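How to Wash and Fold a Basketball Jersey with Printed Numbers

By Amparo Sánchez

A game jersey tends to come home in a heap and land on the nearest seat, with whatever else was in the bag.

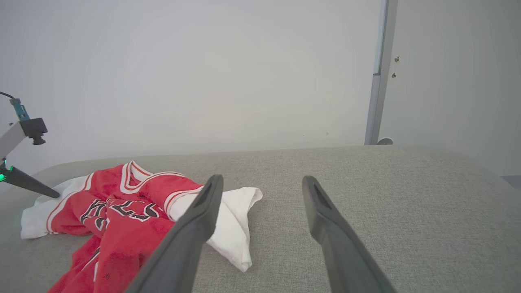 What you need

Mild liquid detergent
White vinegar
A mesh wash bag
A drying rack or a wide plastic hanger
A clean towel

Step 1. Separate the colors

Pull the jersey away from anything white before you do anything else. A bright red jersey can bleed in the first few washes, and a damp one left on top of a white shirt can mark it without ever going near the machine. Wash red with red or with dark colors. Whites go in their own load.

If you aren't sure whether the color is fast, wet a corner of the hem inside and press a white paper towel on it for a minute. Pink on the paper means the jersey gets washed alone.

Step 2. Check the collar and armholes

White trim shows dirt first. Rub a few drops of detergent into the collar and the edges of the armholes with your fingertips. Leave it for 15 minutes. Don't use bleach, even on the white parts.

Step 3. Turn it inside out

Large numbers and letters are either sewn on or heat pressed. Both kinds last longer if they don't rub against the drum. Turn the jersey inside out, flatten it with your hands and put it in the mesh bag. Close any zippers in the rest of the load.

Step 4. Wash cold

Use the gentle cycle, cold water and the lowest spin. Half the usual detergent is plenty for one or two jerseys. Skip fabric softener, which coats polyester and holds on to odor. If the jersey still smells, soak it in a sink of cold water with half a cup of white vinegar for half an hour, then run the cycle again.

Step 5. Dry flat or on a hanger

Take it out as soon as the machine stops. Roll it in the towel and press, but don't wring. Hang it out of direct sun or lay it on the rack, still inside out. The dryer can crack pressed numbers and make them lift at the corners.

Step 6. Fold around the numbers

Turn the jersey right side out and lay it face down on a table or bed. Smooth it from the center toward the sides. Fold each side in by a few inches, then bring the bottom up to the shoulders in one fold. If the numbers are heat pressed, put a sheet of plain tissue inside the fold so they don't stick to each other in storage.

For creases that won't drop out, iron on low from the inside with a thin cloth between the iron and the fabric. Keep the iron off the lettering.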